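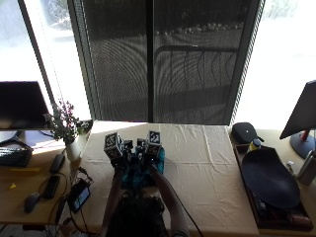

Progress report, second period
Project Prallamness - comparison of hand-worn grippers for cloth handling
To: Mikkel Bergmann, Sarnby
May 25, 2019

1. What we planned

In the last report we promised to compare two versions of the hand-worn gripper on soft objects, and to decide which one goes forward to the arm tests. The first version is the one we showed you in September. The second is the Gevedari version, with a shorter finger and a different mount for the camera. We also promised to check if the marker cubes are good enough for tracking when both hands work close together.

2. Work done in this period

We recorded 152 trials of cloth handling. The tasks were kept simple: spread the cloth, fold it one time, turn it over, and bring it back to the start. A plaid cloth was used on a light table cover, so the edges are easy to find in the video from the fixed camera. Each trial was done with two hands, with one marker cube on each hand.

Of these trials, 55 were done with the first version and the rest with the Gevedari version. The numbers are not equal, and I am sorry for this. We had to stop the first series early when a finger joint became loose, and the new part came late.

3. The camera on the gripper

The wide lens gives us much more of the room than the old one, and the operator does not need to think about where the camera points. The price is strong bending of the picture near the border, and a bright window makes a large white area where no detail remains.
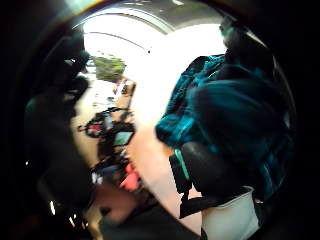 4. Results until now

Tracking of the cubes was lost in 8 trials. Most of these losses came when one hand turned so much that the cube was seen from a bad angle. We have now changed the angle of the mount a little and will repeat these trials.

For grasping, the Gevedari version is better on thick folds and on hems. On one flat layer of cloth the two versions are almost the same, and the first version is perhaps a little more gentle. The operators say that the shorter finger is less tiring after a long session.

5. Problems

Daylight is still our largest difficulty. The table stands directly at the window, and the sun comes over the far side of the cloth cover.

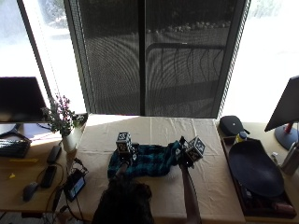 We tried to correct the exposure in software, but the result was not stable from one trial to the next. A simple curtain would probably help more, and I ask for your permission to buy one from the small equipment budget. The cables are the second problem. They are long enough, but they pull at the wrist when the operator reaches far, and two trials were thrown away for this reason.

6. Next period

We will finish the missing trials with the first version, so that the comparison is fair. After this, the better gripper will be mounted on the arm at Snorradóttir, where we have 6 days reserved. The budget is on plan, except for the finger joint, which we paid from the repair line. I will send the full table of trials when the repeated ones are done.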